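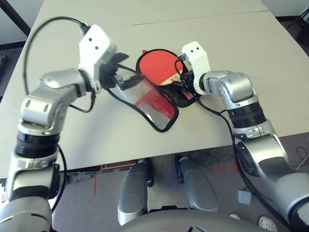
Paddle case task at the Manzano station, both grippers closed.

Left gripper does not release after a protective stop

Posted by Felicja Wasilewska, Sep 16, 2024

Our two-arm station at Cliltthorpe stopped with fault 1616 while handling a table tennis paddle and its case. The right gripper opened on command. The left remained closed on the mesh flap. Please advise whether the arm may be moved by hand in this condition.

Stindgate Support Desk

The arm should not be moved by hand while the gripper is under power. Please proceed in this order: press the emergency stop, switch off the left arm at the controller, wait 18 seconds, and turn the manual release on the gripper. Before restarting, check the cable along the left arm for strain. Closing force for thin fabric or mesh should not exceed 70 percent. If the log shows a value of 85 or higher, send it to us before the next run.

lostura_lab

We had the same fault in January. Restarting cleared it. The cause was not identified.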